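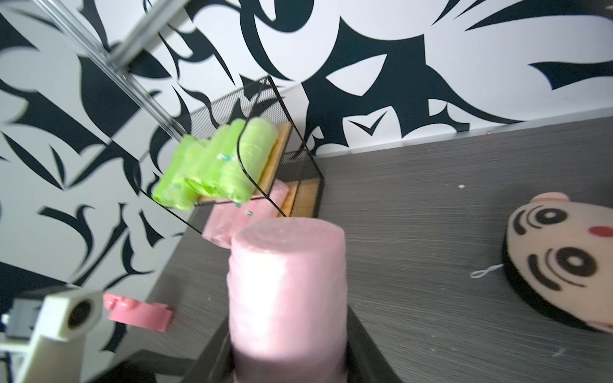
Praltness Pull-Out Cabinet Shelf: Review

Brijesh Srivastava
2020-01-18

The Praltness is a single-tier steel shelf on side-mounted ball bearing slides, sold for base cabinets with a clear opening of 26 inches or more. It replaces a fixed shelf. I installed it in a utility cabinet used for paper goods, refill packs and cleaning supplies, where the back half of the old shelf was hard to reach.

Installation

The kit includes the tray, two slides, mounting brackets, screws and a paper template. The template was accurate. The brackets are slotted front to back but have no side adjustment, so a face-frame cabinet needs spacers, and spacers are not supplied. I cut mine from scrap hardwood. Pilot holes are required in particleboard – the instructions mention this only on the last page.

Total time was a little under two hours. Most of it went into getting the slides parallel. If they are off by much, the tray binds in the last part of its travel.

Capacity and wear

Bulky, light items are the easy case for a shelf like this. They fill the tray by volume long before weight matters, and the low rail holds a single layer without trouble. Stack two layers and the top one shifts when the tray stops.

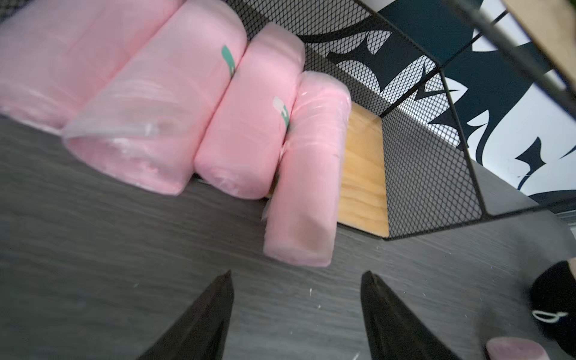
Pink rolls in plastic wrap on a dark gray wood-grain surface.

Heavy items are a different test. With jugs of detergent loaded toward the front, the tray sagged slightly at full extension and returned to level when unloaded. After around 800 open-and-close cycles the left slide had picked up a faint click. Play in the tray had not changed in any way I could feel. The powder coat wore through at one rear corner where it touches the bracket. 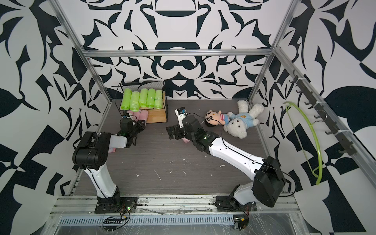 Can the tray be removed for cleaning without taking out the slides?
There is a release lever on each slide. Press both, pull the tray straight forward, and it comes free of the cabinet with the outer members still in place.

Comparison

The Polison shelf I used before costs less and has three-quarter extension slides, which leaves the rear 6 inches under the countertop. The Singhal unit extends fully and has soft close, but its tray is wire.

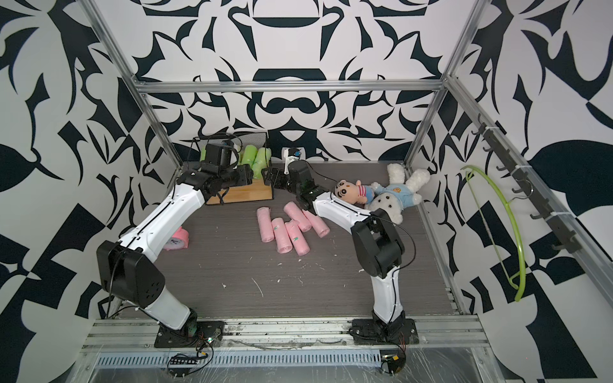

Small packages tip between the wires, and a liner has to be bought separately. Branetti makes a liner that fits the Singhal with some trimming. The solid Praltness tray needs no liner, though it does hold a spill until someone wipes it up.

I would buy the Praltness again for a frameless cabinet. For a face-frame cabinet, add the cost of spacers and check the hinge clearance first. Replacement slides are listed by the maker as available from March.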